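Requesting an Incident Report from the Garrido Police Records Desk

Victims, drivers and insurers can ask for a copy of a report taken in Garrido or Floritz. Reports on open cases may be released with parts blacked out.

Before you start, find the case number on the card the officer left with you. If you lost the card, the desk can search by street address and month.

1. Log in to the Cenance portal and select Records, then Incident Report.
2. Enter the case number without dashes.
3. Upload one photo ID. Files over 5 MB are rejected.

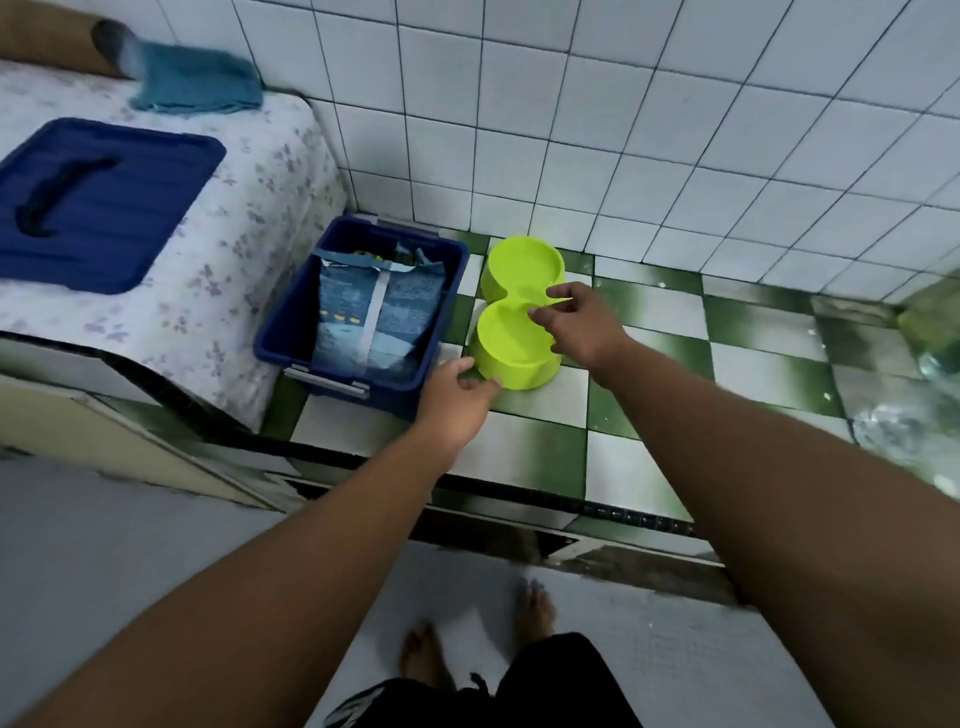 4. Choose email or pickup. Pickup is at the Urko Street window, which closes at 4 p.m. and stays closed on Sunday.
5. Submit the form and save the request number.

The first two pages are free. Descriptions of stolen property are limited to 2,000 characters in the portal; longer lists must be brought to the window on paper.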